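Gripper comparison, hand-held unit, sandwich task – 12/05/2025 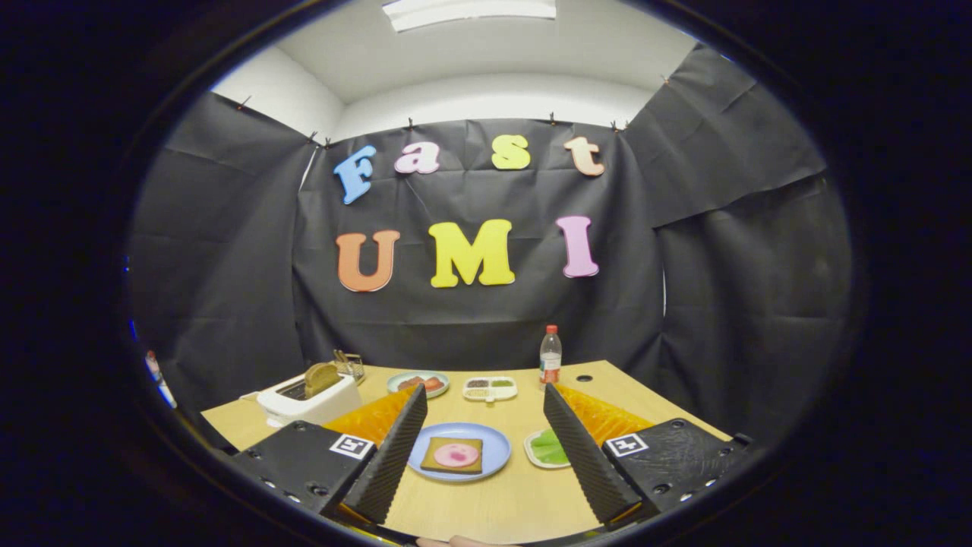

Ridged fingers over the table, pink ham-like slice on the bread, lettuce still in its dish.

Ernari fingers against the older Kubiak pair, same body plates, same marker positions. Controller log 273 is Ernari, 666 is Kubiak.

Ernari: takes a bread slice by the edges without marking it at grip setting 95. Ham slice is harder. The ridges catch the rim but one side tends to fold under on release. Lettuce fine if approached from the stem end.

Kubiak: better on the bottle, worse on anything thin. Dropped the toast twice coming out of the toaster slot.

Marker tracking good on both until the fingers close fully, then the width reading jumps. Suspect the Herkaten lens settings – still on the old calibration file.

To do: recalibrate, repeat the ham with a slower release, ask Grakik for softer inserts.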